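Tridari Players
Minutes of the Production Meeting, 10th April

Present: Lieven Van den Broek (chair), Reynaldo Lacson (minutes), Lada, Mrs. Boström, and the two understudies, who had been told there would be sandwiches.

Apologies: our leading man, who has a callback for a cough syrup commercial and asked that this be recorded.

1. Minutes of the January meeting
Approved, with one correction. Lada did not "storm out." She left at a normal speed and came back for her coat.

2. Casting for Gratus
Lieven reported that 141 people asked for audition slots, the most we have had for any show. Of these, 60 turned up. He has a list of 5 for the part of the senator and would like to see them all again, in pairs, doing the dinner speech from act two. Mrs. Boström asked whether the senator could be a woman. Lieven said he had no objection but the mustache is mentioned in three separate scenes. Lada will ask the playwright, who is her cousin and does not always pick up.

The part of the younger brother goes to one of the understudies. The other understudy took it well and then went out to make a phone call.

3. Actor biographies for the program
Reynaldo has received bios from most of the cast. The limit was 80 words last time and is now lower, following the bio that ran onto the back cover and displaced the bakery ad. Credits should be for things that were performed in front of people. "In talks with" is not a credit. Dates of birth are optional — two members have supplied different ones from last year, both later.

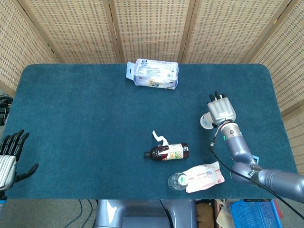 Lieven asked that training be listed by school name only, without the names of everybody who also went there. Mrs. Boström said hers had been that way since she joined and she would not be changing it. Left as is.

Deadline for bios is the end of the month. Anyone who misses it gets one line, written by Reynaldo.

4. Rehearsal schedule
Evenings, Monday and Thursday, start time unchanged. Lada pointed out that the start time is also ignored. It was agreed that the warm-up will begin with whoever is there, and latecomers may join in from the side without explaining the traffic.

5. The television extra work
A casting agency wants nearly 5 of our members as extras for a courtroom drama. Reynaldo checked and "nearly 5" is what the email says. Four names will be sent in. Those chosen are reminded that jurors do not react.

6. Any other business
Mrs. Boström would like her cloak back from the last show. No one admitted to having it.

Sandwiches were not provided. Meeting closed at 9:20.

Actions
Lieven: recall auditions
Lada: playwright, mustache
Reynaldo: bios, reply to agency
Everyone: look for cloak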